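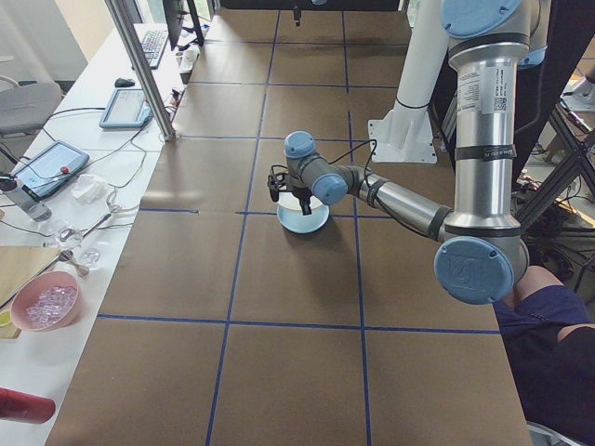 Guides > Drendeo Scanner > Setting Up Local Police Alerts

Okay, you've got the app installed and you're signed in. Now let's get it to tell you when something happens near you — a shooting call, a road closure, a missing person notice — without buzzing all night over parking complaints (I've been there!).

1. Open Alerts and tap Add Area. Type your street or drop the pin by hand. I drop the pin, as the search box still gets confused by apartment numbers.

2. Set your radius. It starts at 2 miles, and I'd leave it there for the first week.

3. Pick your call types. I keep Shots Fired, Robbery and Crash With Injuries on, and everything else off.

4. Tap Save, then Send Test. You should hear the two-tone chime.

Note: The free plan keeps your last 100 alerts. The paid one keeps 1,260, and you can export those as a spreadsheet.

Caution: Early calls are often wrong. A "shooting" can end up being fireworks, so please don't post names or addresses from an alert, and don't drive over to look. If you're in danger yourself, call 911. The app can't send anyone to you.

5. Want a quiet night? Go to Quiet Hours and set your times. Shots Fired will still come through unless you switch off Override too.

Vendula Havlíček rewrote the Override screen on 28th July, so if yours looks different, update first and then come back to step 5.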